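Cómo descalcificar y ajustar una estación de café filtrado en una cocina compartida

Última revisión: 2019-07-27. Autora: Ingeborg Fuchs.

Este procedimiento cubre el mantenimiento del hervidor, la limpieza del portafiltro y la calibración de la receta. Se aplica a hervidores eléctricos con resistencia oculta y a conos de plástico de una sola salida. Para conos cerámicos valen los mismos pasos, salvo el precalentado, que requiere más agua.

Material necesario

Ácido cítrico en polvo, de uso alimentario
Báscula con resolución de un gramo
Cepillo de cerdas blandas
Filtros de papel del tamaño del cono
Detergente neutro sin perfume

1. Descalcificar el hervidor

Vacíe el hervidor y enjuáguelo. Llénelo con 900 ml de agua y añada dos cucharadas rasas de ácido cítrico. Caliente hasta el primer hervor, desconecte y deje actuar veinte minutos. No mezcle el ácido con lejía ni con otros productos. Vacíe, enjuague tres veces y hierva una carga de agua limpia, que también se desecha.

Si quedan placas adheridas en el fondo, repita el ciclo completo. No las raspe con metal: el acero rayado acumula cal con mayor rapidez.
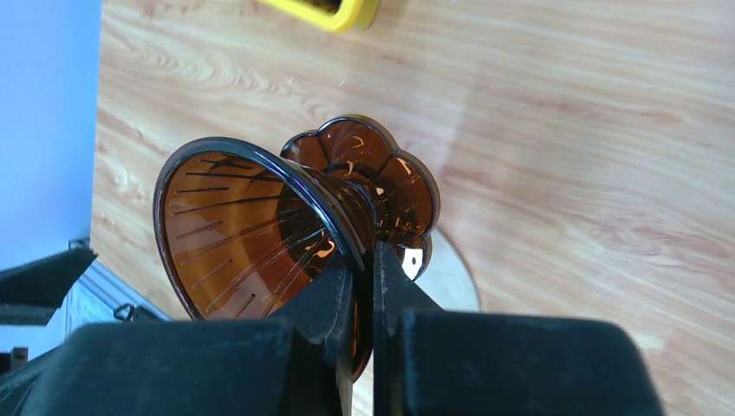
Los aceites del café se oxidan y dan un sabor rancio que suele atribuirse al grano. Lave el cono con agua templada y detergente neutro después de la última preparación del día. Pase el cepillo siguiendo las estrías, desde el borde hacia la salida, y revise el orificio a contraluz. El estropajo abrasivo opaca el plástico y retiene residuo en las rayas. Seque boca abajo sobre una rejilla, nunca dentro de un armario cerrado.

2. Preparar la superficie de trabajo

La báscula necesita un plano rígido y nivelado. Coloque la jarra vacía, ponga a cero y espere diez segundos. Si la lectura deriva, cambie de sitio o revise las patas de la mesa.

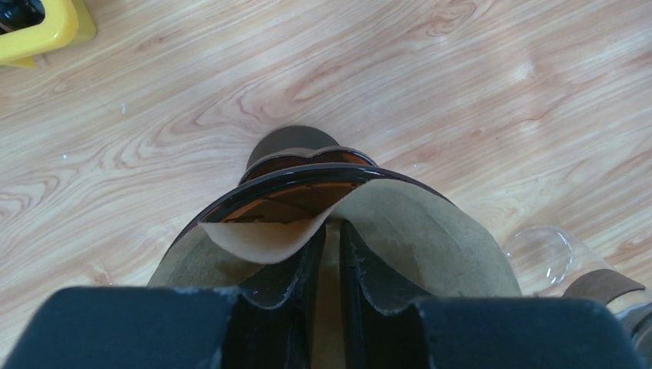 El polvo de molienda interfiere con la pesada cuando se introduce bajo el plato de la báscula. Limpie primero en seco y después con un paño apenas húmedo. En un tablero de madera clara con algo de brillo, las motas blancas pequeñas pasan fácilmente por reflejos, así que conviene mirar la superficie en ángulo rasante antes de apoyar el equipo. El café molido se ve enseguida; los restos de papel o de azúcar, no tanto.

3. Calibrar la receta

Pese 12 g de café con molienda media. Coloque el filtro, enjuáguelo con agua caliente y deseche esa agua. Añada el café, nivele la cama con un golpe lateral y ponga la báscula a cero.

Vierta 30 ml y espere treinta segundos. Continúe en círculos hasta alcanzar 200 ml en total, sin mojar directamente la pared del filtro. El goteo debe terminar entre los dos minutos y medio y los tres y medio. Si termina antes, cierre la molienda un punto; si termina después, ábrala un punto. Modifique una sola variable por prueba.

Anote cada ensayo en la hoja del molino. La nuestra, iniciada por Tianyou Guo en noviembre, recoge 62 preparaciones con fecha de tueste, punto de molienda y tiempo final.
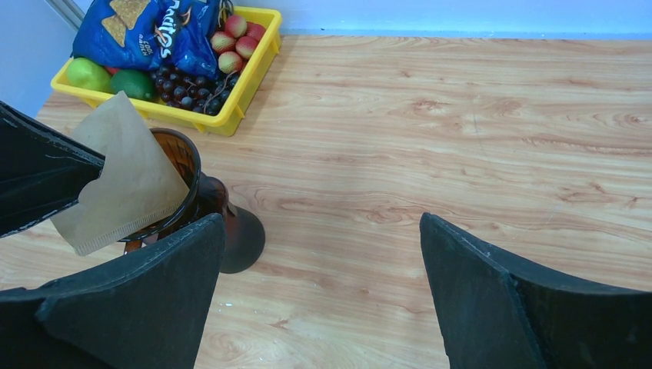
¿Con qué frecuencia hay que descalcificar?
Depende de la dureza del agua. Con agua dura, cada tres o cuatro semanas; con agua blanda basta una vez por trimestre. Adelante el ciclo si el hervidor tarda más de lo habitual o aparecen escamas en la jarra.

¿Se puede usar vinagre en lugar de ácido cítrico?
Se puede, en proporción de una parte de vinagre blanco por dos de agua, pero el olor persiste y obliga a hervir al menos dos cargas de enjuague.

¿Por qué el café sale amargo con la receta correcta?
Compruebe primero el tiempo de goteo y la limpieza del cono. Si ambos son correctos, deje reposar el agua un minuto tras el hervor y repita la prueba sin tocar la molienda.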